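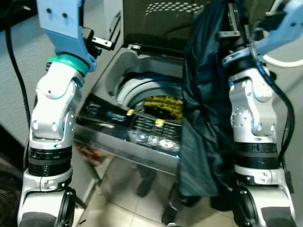 The two arms at the washing machine, navy garment in the right-hand gripper.

Kisthorpe Robotics Club
Minutes of the monthly meeting, 14/02/2023

Chair: Müzeyyen Kocabaş
Minutes: İlker Gündoğdu
Apologies: received from the Brukero team, who had a clash with mock exams.

1. Minutes of the last meeting

Agreed, with one correction. Item 4 should have said that the spare power supply is on loan to the Brukero team until Easter, and that it has not been given to them. Müzeyyen will let them know (gently!).

2. Laundry project

Most of the evening went on this, and quite right too. For those who missed the November meeting, the task we picked for the Clarneline student challenge is loading a top-loading washing machine with two arms working together. Clothes are about the worst thing you can ask a robot to handle. They fold, they twist, they hang differently every time you pick them up, and that is exactly why everybody wanted to do it.

İlker gave the report. The group now has 282 recorded practice runs, made by members steering the arms by hand from the leader set. Of those, 119 have been watched back and labelled. The labelling is slow going and more hands would be very welcome. You don't need to know any programming for it, only what a sleeve looks like when it is caught on something.

There was a long and very good discussion about where to grip. The younger members favour picking up by a collar or waistband, so the garment hangs long and the bottom end goes into the drum first. The others would sooner gather it in the middle, which makes a shorter bundle but tends to leave a leg or a sleeve over the rim. We agreed to try both for a fortnight and keep the runs in separate folders. Please, please put the right letter in the file name – C for collar, M for middle.

Heavy dark garments are the hardest so far. The navy one swings if the arm moves off quickly, and the folds hide the rim of the drum from the camera up top. Slowing the lift helped a great deal.
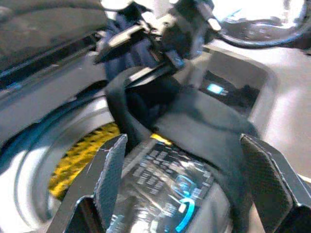

The wrist cameras are proving their worth on this. Müzeyyen showed how much easier it is to judge the last stretch over the drum when you have the close view next to the overhead one, and several people who had been steering from the overhead view alone said they would change over. The drawback is glare. Shiny surfaces come up as white streaks, and the exposure settings need another look. Erdem group to try fixed exposure before half term and report back.

Question from the floor: could we teach it to press the start button as well? Much enthusiasm. It was decided to leave this until loading is reliable, but anyone who wants to sketch out how it might work should bring their drawings in. Two people had started drawing before the item was finished.

Also raised: the gripper fingers. One of the parents asked if the textured pads might snag on knitted things. We have not tried knitwear yet. Please bring in old jumpers you don't mind losing.

Actions: İlker to set up the C and M folders. Everyone to sign up for at least one labelling session. Jumpers to go in the crate by the door.

3. Clarneline student challenge

Entry form is filled in apart from the team name. Three suggestions were put forward, none got a majority, and the vote was put off to the next meeting. We need a video with no cuts in it and a written report of no more than 3000 words. The report will be split into sections so that everyone who has worked on the project writes a bit of it. Müzeyyen has offered to read drafts and wants them in ordinary language that a grandparent could follow.

There was some worry about the single-take rule. İlker's view is that the judges would much prefer an honest run with a dropped sock in it to something over-rehearsed, and that a good recovery would be lovely to show. General agreement.

4. Beginners' session

We have 18 names down for the new beginners' evening, which is wonderful and also more than we have seats for at the computers. Agreed to run it in two halves, with one half steering the arms and the other half on the simulator, swapping after the break. Older members to pair up with newcomers. A reminder that beginners keep to the slow speed setting, and that somebody always stands by the stop switch when the arms are live.

5. Any other business

Cables. Someone tripped again last week, no harm done. New cable ties are on order, and until they come the floor leads get taped down at the start of each session.

The Brukero team have asked if they may come over and watch a practice evening. Yes, gladly. They should bring the power supply.

Thanks were given to the Erdem group for rewriting the start-up checklist. It now fits on one side of paper and the arms were up and moving before the kettle had boiled.

Next meeting as usual in the main room. First item will be the team name.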